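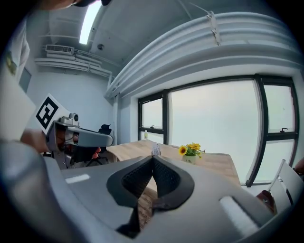 Abb. 1: Handgreifer am Arbeitstisch, links ein zweites Gerät mit Markerkarte und aufgesetztem Kameramodul.

Niederschrift über die Sitzung der Arbeitsgruppe Beschaffung Handgreifer

Sitzungsmonat: März
Beginn: 14:00 Uhr
Leitung: Irfan Rahman
Protokoll: Hậu Bùi
Vorgangsnummer: 3402

TOP 1 Genehmigung der letzten Niederschrift
Die Niederschrift wird ohne Änderungen genehmigt.

TOP 2 Angebot Cistel, Greifersatz »Uso«
Herr Rahman erläutert das überarbeitete Angebot. Es umfasst neun Handgreifer einschließlich Ersatzpolstern und Markerkarten sowie die Auswertesoftware im Jahresabonnement. Der Preis für einen Satz Ersatzpolster beträgt 80 Euro netto. Gegenüber der ersten Fassung ist die Einweisung vor Ort nun enthalten, die Lieferung der Transportkoffer dagegen entfallen. Die Arbeitsgruppe bittet um eine schriftliche Begründung für den Wegfall.

TOP 3 Bericht aus der Erprobung
Hậu Bùi berichtet über die Erprobung mit zwei Leihgeräten. Aufgezeichnet wurden 227 Durchgänge. Die Bedienung wurde von den Beteiligten nach kurzer Einweisung sicher beherrscht. Bemängelt wird das Gewicht bei längerem einhändigem Arbeiten. Bei Arbeitsplätzen am Fenster (vgl. Abb. 1) ist die Belichtung der Kameras vor jeder Aufnahmereihe zu prüfen; das Handbuch enthält hierzu nur einen knappen Hinweis. Zur Haltbarkeit der Netzstruktur auf den Polstern der Greiföffnung liegen noch keine belastbaren Erkenntnisse vor.

TOP 4 Vergleichsangebot Prandetti
Das Angebot der Firma Prandetti liegt vor, enthält jedoch keine Angaben zu Wartung und Reaktionszeiten. Eine Bewertung wird zurückgestellt, bis die Unterlagen vollständig sind.

TOP 5 Beschlüsse
5.1 Die Erprobung der Leihgeräte wird um vier Wochen verlängert. Einstimmig angenommen.
5.2 Cistel wird um Stellungnahme zu Transportkoffern, Gewicht und Polsterverschleiß gebeten. Zuständig: Irfan Rahman.
5.3 Die Firma Prandetti wird zur Nachreichung der fehlenden Angaben aufgefordert. Zuständig: Hậu Bùi.

TOP 6 Verschiedenes
Die Anfrage des Büros Levchenko zur Mitnutzung der Geräte wird in der nächsten Sitzung behandelt.

Ende der Sitzung: 15:20 Uhr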